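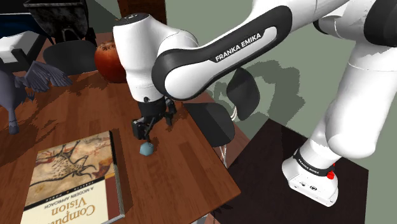

A simulated Franka Emika arm above a small faceted object in Plusholm, the rendered room used in the Codard study. Credit: Primier

Primier Shares a New Way to Compare Robot Skills Before the Real Robot Is Switched On

KUSHNIR, February 9, 2026 – Anyone who has spent an afternoon watching a robot arm try to pick up a small object knows how slow that afternoon can be. You set the object down, you start the arm, you wait, you write down what happened, and then you put everything back and do it again. Primier, a small research company that has been studying how robots learn to handle everyday things, is very pleased to share the results of a project that aims to take some of that waiting out of the work.

The project is called Codard, and it is a method for comparing robot control programs in simulation. Give it two programs that are both meant to do the same job, such as picking something up from a cluttered table, and it tries to tell you which of them will do better on a physical arm. It does this by running both programs through matched scenes in a rendered room, with the same starting positions and the same lighting for each, and by looking at how each attempt goes along the way as well as how it ends.

In the study released today, the team made 477 comparisons in simulation and then repeated every one of them on real equipment. Codard picked the better program in 326 of those comparisons. It picked the wrong one in 124, and in the rest it reported that the two programs were too close to call. The team is happy with that first number and quite open about the second.

"I have had people tell me to lead with the good number and tuck the other one into a table at the back, and I understand the temptation, I really do," said Nesrin Öztürkmen, who led the study at Primier. "But if you are going to use a tool like this to decide which program gets time on your robot, you need to know how often it will steer you wrong. We would love for other groups to take those 124 cases, pull them apart, and tell us what we missed!"

A good deal of the work went into the room itself, which the team named Plusholm. Earlier test scenes at Primier were plain affairs, with a gray floor and a single block, and programs that looked wonderful there often stumbled once they met a real table. Plusholm has sage-green walls, a table with visible wood grain, chairs, and the sort of odds and ends that collect in a lived-in space. A book about computer vision sits on the table, and the team admits to having enjoyed choosing that one. Shadows from the arm fall across the wood and move as the arm moves, which matters a great deal to a program that has to find its target by sight.

"We kept adding things," Öztürkmen said. "Somebody would say, well, what would be in the room if a person lived there, and off we would go for another week. I think we were all a little sad when we had to stop and start running the tests."
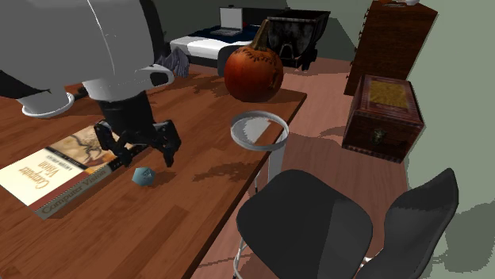
Research and Results

The comparisons in the study were built around reaching and grasping, using a small many-sided object as the target. It is a humble thing to build a study around, but the team found it a good teacher. A faceted shape gives the fingers several ways to close on it, and a program that comes in at a poor angle is likely to push the target across the table before it gets hold of it. Other items in the room can be moved closer or farther away between scenes, so that the arm has to plan its path with more than the target in mind.

Codard was tried with more than one style of gripper, from a simple two-fingered design to one with jointed, articulated fingers. According to the team, this was where some of the most useful lessons came from. With two fingers, the simulated and physical attempts tended to go wrong in the same ways, and the comparisons were easier to trust. With jointed fingers there were more points of contact to model, and small errors in how the simulator handled friction could add up over the course of a single grasp. Many of the wrong calls in the study came from that second group.

The viewpoint mattered as well. Each scene was rendered from several positions around the table, some looking mostly at the arm and others taking in the bed, the cabinet and the rest of the room behind it. Programs that had learned from a narrow range of views sometimes lost the target when the background changed, even though nothing near the gripper was different. Codard scores each view separately before bringing the scores together, and the team believes this helped it spot programs that were leaning on the background more than they should.

"One of the programs we had the highest hopes for did beautifully from one side of the table and then more or less fell apart from the other," Öztürkmen said. "We might have spent weeks on the hardware before we noticed that. Finding it in the simulator was a bit of a disappointment for the person who wrote the program, who I should say was me, but it saved us all a lot of trouble."

The study took the team two years from the first sketches of the room to the last physical trial, which was finished in December. Primier is careful to say that Codard is meant to help people decide what to test first, and that it does not replace testing on a real arm. The current version covers only tabletop tasks with rigid objects. Cloth, liquids and anything that bends or squashes are outside what it can do for now, though the team has begun early work on soft objects and hopes to have something to show when it is ready.

Availability

The Codard method paper, the full list of comparisons with their outcomes, and the Plusholm room files are available to research groups and teachers on request from Primier at no charge. The package includes the scene layouts used in the study and a short guide to adding new objects and grippers. Groups that would like to contribute results from their own hardware are warmly invited to get in touch, and the team is glad to talk through the setup with anyone who is new to working in simulation.

About Primier

Primier is a research company based in Kushnir. It studies how robots learn to reach for, grasp and move everyday objects, and it develops simulated rooms and test methods for other researchers.

Media contact
Nesrin Öztürkmen
Primier, Kushnir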